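Block-Pushing Cell: Progress Report to Trandell, March
Prepared by Lihua Li, Gruditora 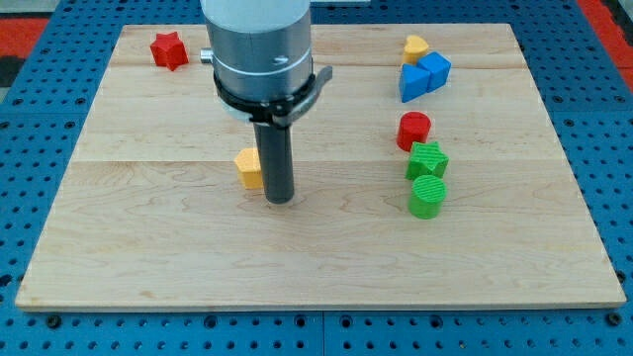 Work this period went mainly into the pusher mount and the calibration routine. The cell is back in regular use. Two items from the last report remain open and are covered at the end.

Pusher and clamp

In the last report we noted that the rod was drifting out of line over the course of a shift. We traced this to the clamp ring. The screws had been tightened by feel, and different people tightened them differently. When one side was tighter than the other, the rod ended up at a slight angle, and the tip would catch on the grain of the board at low heights.

The screws are now tightened in stages, alternating sides, with a torque driver that stays at the cell. After tightening, the operator runs the arm down to the reference height and checks the gap under the tip with a feeler gauge at the four corners of the work area and once in the middle. If any of the 5 readings is out of range, the clamp comes off and the job is done again. The whole check adds a few minutes to the morning start.

We also replaced the rod. The old one had a worn edge at the tip from contact with the board. The new rod was cut by Tisport to the same drawing. Two spares are in the cabinet, and the drawing number is written in the cell log so that more can be ordered without asking us.

Board

The wooden board had moved on the table twice during the winter, each time by a small amount, and each time the recorded positions before and after did not match. The cell now has a written procedure for checking the board position before the first run of the day. The operator touches off against the near edge and both sides and compares the numbers to the stored ones. Since this started, the board has stayed within limits.

The surface is wiped with a dry cloth at the start of each shift. We stopped using cleaner on it after the blocks began to slide differently for part of a day. Light marks from the old rod were sanded out by hand and the height map was taken again afterward.

Blocks

The set in use is the colored shapes in red, yellow, blue and green. Blocks with chipped corners are pulled and replaced as a pair by color, so that the vision model does not see one fresh piece and one faded piece of the same color. Stars wear fastest. We have asked Stojanović for a quote on a molded set, which should hold its edges longer, and expect an answer before the next report.

Runs and downtime

The cell completed 3,259 pushing runs in the period. Of these, 404 were thrown out. Most of the rejected runs came from the weeks before the clamp was fixed, when the tip height could not be trusted. The rest were operator stops and one bad network switch, which has been replaced.

Total downtime was 70 hours. The largest single part was waiting for the new rod. With spares on hand we do not expect that delay again.

Open items

The arm still makes a faint click near the end of its reach on the far side of the board. It has not affected position readings. The service technician listened to it and asked us to log the joint temperatures for another month before anything is opened up. Until then, runs that need the far corners are kept at reduced speed.

The written maintenance guide is still in draft. The sections on clamp, rod and board are finished and in use. The section on recalibrating the camera is being rewritten after two operators followed it and got different results. A corrected version will go out with the next report.

Spending is within the approved budget. The quote for the molded blocks, if accepted, would come out of the consumables line and needs no change to the grant.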